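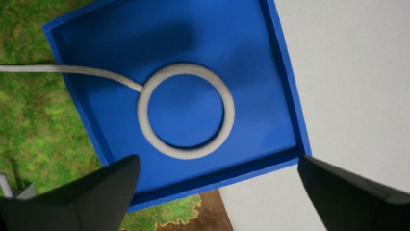 Haltinow Knot and Rope Club

When I moved here, I knew the word "rope" but not the word "splice." On my first evening at the club, Mabli Samuel put two ends in my hands and spoke very fast, and I understood maybe half.

I come from Drolevow, where my uncle tied everything with one knot. It held his boat for many years, so I thought one knot is enough for a life. Now I know seven, and I still mix the bowline with the sheet bend when I am tired.

What I like most is the words. Bight, bitter end, standing part — my dictionary did not have all of them, and I write them in a small notebook. 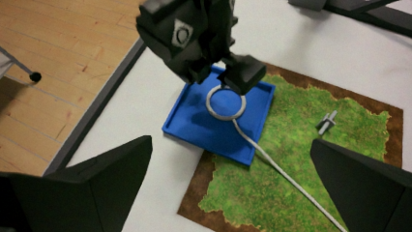
The blue tray, with a corner on the mat.

In June we begin the long splice. Mabli says to practice with old rope first, and to buy the new one only after. I have already bought the new one.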